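The Last Outlet in Punwood

Friday, half past six in the morning. Lights on in maybe a third of the old cannery building. Kettle, space heater, somebody's radio. Then nothing. Dark again, whole second floor.

Happens a lot here. Jörg Kröger keeps the fuses in his coat pocket.

Kröger rents out the rooms, 30 of them, to people who make things or fix things or just need a door that shuts. A bookbinder. Two guys who restring tennis rackets. A woman doing alterations, wedding season starts in May and she's already behind. When the cannery closed the place was wired for big machines on the ground floor and close to nothing upstairs. One outlet per room. One! In 1950-something that was plenty. A lamp, a fan.

Now count up what an ordinary person plugs in before lunch. Phone, laptop, the other phone. Printer. A charger for a thing you sold last year.

So everybody in the building buys strips. The hardware store over in Binville can't keep them on the shelf, Kröger says, and he's only half kidding.

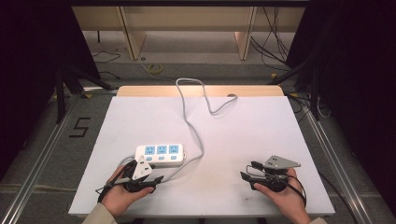
The trouble is what goes into them. Kröger walked the rooms last winter with a notepad and found heaters on strips, strips on strips, one strip under a rug. The rug he took personaly. A heater wants its own outlet, straight in the wall, always has. The fire marshal's been saying so since before Kröger had gray hair.

He got a quote. New panel, two more circuits per floor, outlets on every wall. Rostami, the electrical outfit on the Binville road, spent a whole day up in the ceiling and came back with a number that made him sit down on the stairs. Spread over the tenants it works out to 368 dollars each. Not crazy. Not nothing either, if you restring rackets for a living.

They had a meeting in the loading bay. Loud. The bookbinder said pay it and be done. The alterations woman wanted it split by square foot, she has the smallest room and the iron, and everyone brought up the iron. Ran till past ten. No vote.

Meanwhile people cope. There's a sheet on the wall by the stairs now, hand ruled, with times on it. Iron before nine. Kiln only at night. Kettle whenever, but shout first. It mostly works. The radio guy never signs up for anything and blames the wind.

Roughly 16 rooms have paid up so far. Kröger says he'll start with those, one floor at a time, and chase the rest while the walls are open. Rostami's crew can't come before the end of the month anyhow, they're tied up on the Tesell apartments, which have the same problem only with elevators.

I asked what he'd have in his own office, if he could have anything. He's got a desk down there facing the wrong way, becuase the outlet is behind the door.

Four on each wall, he said. And one in the floor. Then the lights went and he was off up the stairs, digging in his pocket.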